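Preguntas frecuentes: vajilla reutilizable Matar

¿Se puede lavar en lavavajillas?
Sí, en ciclos de hasta 30 minutos y sin secado por aire caliente. Las copas se colocan en la bandeja superior.

¿Cuál es el pedido mínimo?
20 unidades por modelo y color. 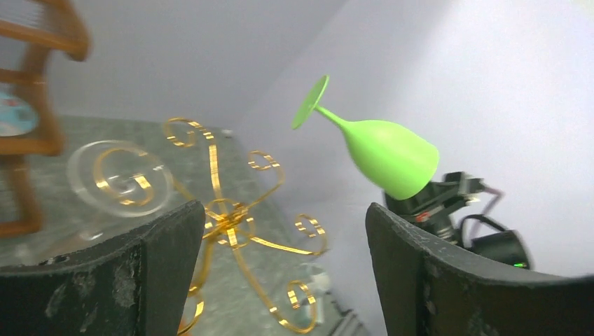

¿Cómo se tramita una devolución?
Escriba a Cameron Kerr, almacén de Hundcombe, e indique el número de albarán. El plazo es de 17 días naturales desde la entrega. No se admiten piezas grabadas.

¿Se sirven recambios sueltos?
Solo en la serie Studbridge.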